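Milan Van der Linden
Wednesday, February 28, 2018

1/ Parts day at the bench. I've been putting off sorting the Lasten kits since November, so the table got cleared and everything went into trays. Posting as I go.

2/ Ground rule for this round: one kind of part per tray. Orange-yellow bins for boards and valves, steel tray in the middle with a sheet of white paper on it for whatever I'm checking. White paper makes small wires much easier to follow.

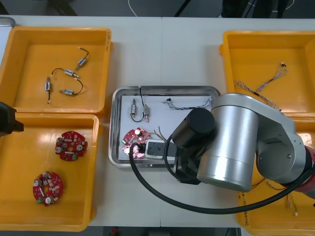 3/ Valves

Four small solenoid valves in the upper left bin, silver and blue, still on their thin black leads. They tangle if you look at them wrong. I coil each lead loosely and leave it alone. No zip ties, they kink the wire.

4/ Boards

The round red ones go in their own bin. My parts list has them under 276. I lay them flat and never stack them, because the capacitors stand up tall enough to get bent. The green terminal block is the bit I check first. If a screw is stripped, the board goes back to Jerkari.

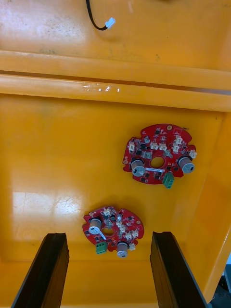

Two of the red boards. Green screw terminal at the lower edge of the upper one.

5/ Somebody asked about the tape on the bin. I label with clear tape over paper and the paper always comes off first. Switching to paint marker next time.

6/ Cables

Slowest part of the job. The twisted blue and white harness gets folded back on itself into a bundle, connectors at the top so I can read them without unrolling the whole thing. Multicolored ones wait their turn. 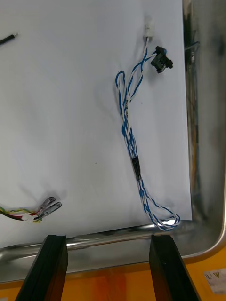
Blue and white harness on the paper, white connector and black connector at the top end.

7/ Kit 16 is next. If anyone has a spare bag of the white plugs, message me.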